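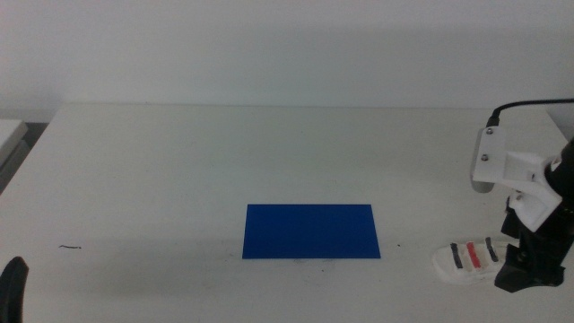 Page last changed: November, 9:24 pm

Walls and Ceilings > Paint Color
Topic: Off-white that doesn't go green?

mapleporch
Painting the back bedroom, which I'm turning into a sewing room. It has one window facing north and a big maple outside it. I put up a sample of Sidberg Chalk Linen over the old beige and in the store it was a nice warm off-white. On my wall it looks like pistachio ice cream until noon. My sister says it's fine and I'm imagining it. Two coats, let it dry overnight, still green. Do I go warmer, or go to a plain white with no tint at all? I've already bought a gallon, so I'd like to use it if there's any way to.

hollis_k
Go warmer. North light is blue and the maple is throwing green in on top of it. Chalk Linen has a yellow base and yellow plus blue light is green. You want a little red in it. Dramel makes one called Oat Husk that I've used in two north rooms and it stays put.

ridgeline58
I wouldn't repaint anything yet. A sample patch over beige tells you nothing because your eye compares it to the beige. Beige is pinkish, so anything next to it looks green. Prime a piece of poster board, put two coats on it, leave a white border, and move it around the room.

mapleporch
I did think about that. I held a sheet of printer paper next to the patch and it still looked green, but printer paper is pretty blue so maybe that doesn't count.

hollis_k
It doesn't count. But a board won't fix the tree either. Oat Husk.

ridgeline58
Hollis recommends Oat Husk in every thread. It looked like a bandage in my hallway.

hollis_k
Your hallway has no windows, you said so yourself last time.

T. Asadi
I painted for 19 years before my knees quit, so take this for what it's worth. You're both partly right. The tree matters, and so does the beige. What I'd add is the floor and the furniture. A wall gets a lot of its color from whatever is under it and across from it. mapleporch, what's on the floor in there, and what bulbs do you have?

mapleporch
Green carpet. Sage, I guess. I was planning to pull it up in the spring. One ceiling fixture with whatever bulbs came with the house.

ridgeline58
You might have mentioned the carpet.

mapleporch
I stopped seeing it years ago!

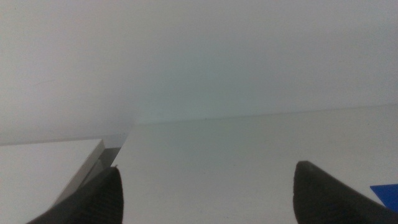 T. Asadi
Most people judge an off-white by one spot at eye level, and that's where they go wrong. The same can of paint will give you several colors on one wall before lunch. Look at the edges and the middle separately, and look low as well as high. The wall in the picture above is warmer and grayer up toward the left corner, and just over the table edge in the middle it has a faint cool cast, a bit greenish. With sage carpet I'd expect a lot more than that along the bottom of your walls. So pull the carpet first, or cover it with a drop cloth for a day, and then look at your sample again in the morning, at 2 in the afternoon, and with the lights on.

hollis_k
OK, the carpet changes things. I'd still go warmer if the tree is staying.

brushfullofit
Coming in from the cheap end of the room. I had the same trouble with Vahidi Plain Cotton in a kitchen. The store added a few drops of red to the gallon for free and it helped. Ask before you buy another can. They can add tint but they can't take it out, so bring the lid and go slow.

ridgeline58
I wouldn't let a store eyeball a tint on a full gallon. If you run short you'll never match it. At least have them write down what they added.

T. Asadi
Agree with ridgeline on that. And write it on the can, the label falls off.

mapleporch
Put an old canvas cloth over the carpet this morning. The lower half of the wall is a lot better. It's still a little green near the window but I could live with it. My sister is taking credit.

I'm going to pull the carpet now and leave the painting until after that. It's going to be bare boards for a while. Does anybody know if Mokley primer is okay over old latex? There's a can in the garage that hasn't been opened.

brushfullofit
Should be fine if it never froze. Stir it, and if it's lumpy throw it out.

hollis_k
Scuff the old paint first if it has any shine. 200 grit is plenty.

ridgeline58
I'd use coarser than that, but yes.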